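Reading board state from a wrist camera with Rurkia: calibration, masking and occupancy

Applies to the Rurkia perception node, November branch. Written by Hiu-tung Fu. Corrections to Stela Hodoroagă.

The overhead stream is the only source the planner uses for board state. The wrist stream is used for the final approach to a square. Most faults reported against the planner have come from the overhead stream being read at the wrong moment, with the arm over part of the board. This page covers setting up the board frame, building the arm mask and deciding when a reading may be passed on.

You will need a working install of Rurkia, the Onu message bridge and a joint state topic publishing at 30 Hz. The camera must be fixed before you begin. If it is knocked later, start again from step 1.

Step 1. Define the board frame

Run the corner picker and click the four outer corners of the playing area, leaving out the border. Start at a1 and go a1, h1, h8, a8. Our board is turned sideways to the camera, with the file letters on the right-hand border, so a1 is not where the picker's default guess puts it. Ignore the guess.

The picker writes a homography to board.yaml. Open the file and check that file_axis is set to vertical. If it says horizontal, the clicks were taken in the wrong order and every square will be transposed. 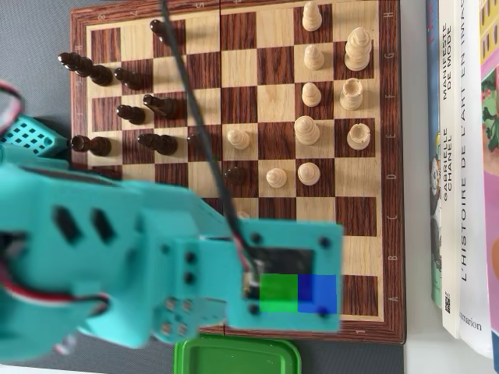
Arm moving over the board. Blur on the links is expected at this exposure.

Do not use a frame like this one for occupancy. The gripper plate is over the lower centre, and a light piece behind it is barely visible. A classifier asked about that square will still return an answer, often with a high score.

Step 2. Build the arm mask

The mask is made by projecting the link meshes into the camera image from the current joint state. Colour thresholding on the teal plastic was tried first and dropped — it catches the printed parts but misses the wires, the servo and the circuit board on the plate.

Set these in mask.yaml:

source: joint_state
dilate_px: 30
include_cables: true
max_age_ms: 77

The dilation looks generous. The wire bundle at the wrist loops well clear of the links and has no mesh of its own, so the margin has to cover it. The thin camera cable that crosses the board is handled separately by include_cables, which fits a curve to it and marks the squares underneath as degraded. Degraded squares are still read, at half weight.

Any square with more than a quarter of its area under the mask is reported as unknown. It is never reported as empty. Guadalupe Beltrán's patch to the planner rejects moves into or through unknown squares, so check that you have that patch before going on.

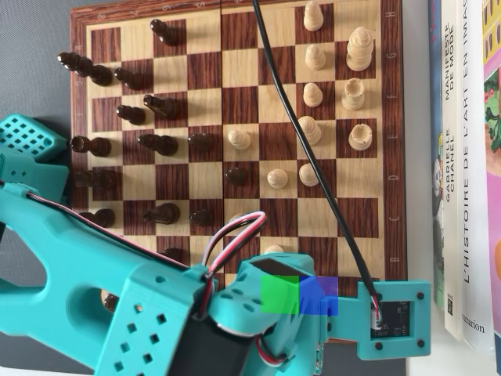
Wire bundle arching over the board above the wrist joint.

Step 3. Allow for lean

Tall pieces away from the image centre appear stretched outwards. On the dark side the tops fall to the left of the bases, and a king or queen near the edge can spill into its neighbour's area. Classify on the base. In occupancy.yaml set anchor to base and leave lean_correction at auto.

If you are training your own classifier, crop from the rectified image with the anchor already applied. The Sederdale set has 2,995 crops, of which 1,177 are partly masked. Keep the masked ones in. Delia Anghel's run without them did well on clean boards and poorly on everything else.

Step 4. Gate the reading

A reading is released when three conditions hold: joint velocities are below the threshold, the mask is younger than max_age_ms, and the same state has been seen in five consecutive frames. Unknown squares keep their last released value, with a stale flag.
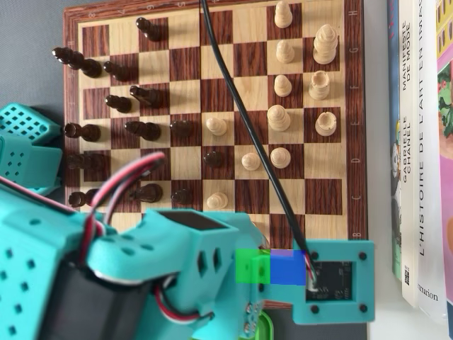

Start the node with the debug overlay on and step the arm through its parked, hover and grasp poses by hand. At each pose, compare the printed state with the board. Unknown squares should follow the arm and clear once it has moved off. If they trail behind by several frames, the joint state and camera clocks are out of step — run the Zasex time check before altering anything in mask.yaml.

Known problems

A pawn placed on the line between two squares is assigned to the one with the larger base overlap. There is no warning for this yet.

Strong side light gives long shadows, which can raise the occupancy score of an empty square. Raise min_score in small steps until it stops.

After a restart the stale flags are lost. Park the arm clear of the board and wait for one full release before enabling the planner. Solveig Wallin has a fix in review.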